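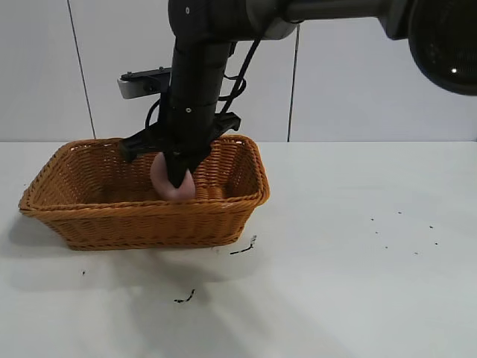
The Basket by the Door

My grandmother never left the house without a basket. She had one for the market, one for eggs, one for mending, and a flat one that was only for taking cake to people who had been ill. When she moved into a smaller place my mother kept the egg one and gave the rest away, and I have been annoyed with her for most of my adult life.

So when I got the chance to spend a week in May learning to weave, in a cold workshop behind a bakery, I said yes before I'd checked whether I had the time off. (I didn't. I sorted it out later.)

The class is run by Thandeka Coetzee, who has been making baskets for most of her life and has the forearms to prove it. There were six of us around a long bench, all with our sleeves rolled up and a damp towel over our knees. Lenni Lehtinen had come because his wife bought him the week as a birthday present. Isabelle Wong restores old chairs and wanted to get better at seats. I had come because of the egg basket, which I told everyone far too much about before the first coffee.

You start with the base. I'd pictured myself weaving away happily by lunchtime, but we spent the entire first morning on a cross made of sticks. You split three thick rods through the middle with a knife, push three more through the splits, and then bind the whole thing tight with two thin ones going around and around. Then you pry the sticks apart so they spread like the spokes of a wheel. Mine spread like a dropped handful of pencils. Thandeka looked at it for a while, said "hm," and took it apart without asking me.

The willow itself was the surprise of the week. I'd assumed it was all one thing, a kind of generic brown stick, but there were bundles of it stacked up the wall in green and purple and nearly black, and a pale one that had been stripped of its bark. The buff kind, that lovely tan color you see in shops, gets boiled with the bark on for hours before it's peeled, and the bark stains the wood. Dried willow has to be soaked before you can use it, and every grower has an opinion about how long. Ours had been in the tank for days and smelled like a pond with tea in it. I got quite fond of the smell! My husband did not.

By Tuesday afternoon we had our uprights in and were working up the sides, and this is where I finally fell for it. There's a plain weave called randing, one rod in front, one behind, and once your hands have it you can talk at the same time. We talked about everything. Isabelle told us about a chair she'd been fixing for 50 hours that a customer then decided to keep in the attic. Lenni, it came out, had never made an object of any kind before, not even a shelf, and he was better than all of us. His sides went up as straight as a bucket. Mine leaned to the left, and then when I corrected for that they leaned to the right, so from one angle I had something like a vase.

Flare is the hard part. You want the sides to open out a bit toward the top, because a basket with straight walls looks mean and is a pain to get your hand into, but if you let the uprights relax too much they go on relaxing. Thandeka holds hers with her knee and a thumb. She tried to show me where the thumb goes and I still couldn't tell you.

One evening I walked over to see Dela Kwofie, who sells baskets from a shop called Plivard, two streets from the bakery. She stocks everything: log baskets, bread baskets, bicycle baskets, little round things for keys. She also sells plastic ones, and she isn't the least bit embarrassed about it. "You can hose them down," she said. "Try that with your willow one after a baby's been at it." I had come in ready to be snooty and I left with a plastic one for the bathroom. It's been great, I have to say.

Her priciest piece is a big laundry hamper by a maker named Matvii Onyshchenko, and it costs 600 dollars. I gasped, and then I thought about my own wobbly vase and the two days it had already eaten, and did some sums, and stopped gasping. He makes them to order and there's a waiting list. Dela says people come in, put a hand on the rim, and go quiet.

The rim is the bit I'd tell you to look at, if you're ever buying. On a willow basket the border is made from the uprights themselves, bent over and tucked behind one another all the way around, and the last few have to be threaded in under the first few. Run your finger along it. A good one feels like a rope, even and firm, with no gaps where the ends go in. I did mine on Thursday, and it took me from breakfast until the bakery was pulling its shutters down. I kinked two rods and snapped one clean off, and there was a stretch in the middle of the afternoon when I wasn't enjoying myself at all. Lenni had finished by then and was putting a handle on. We were all very nice about it.

I've been reading up since I got home, as you do. Baskets are hard to date because they rot, so a lot of what we know about the really old ones comes from marks they left on other things, like clay pressed up against the weave. I think about that a lot when I'm washing up. Somebody's thumb was in the right place.

My vase-basket is in the hall now and it holds hats and the dog's lead, plus a frankly shameful number of single gloves. I've soaked a second bundle of willow in the bathtub, which has gone down badly at home, and I've got my base tied. The spokes are nearly even this time. And last weekend my mother came for lunch, looked at the thing in the hall, picked it up, turned it over, and asked me whether I'd like to have the egg one. I said I'd think about it – and then I drove over and got it that same evening, before she could change her mind.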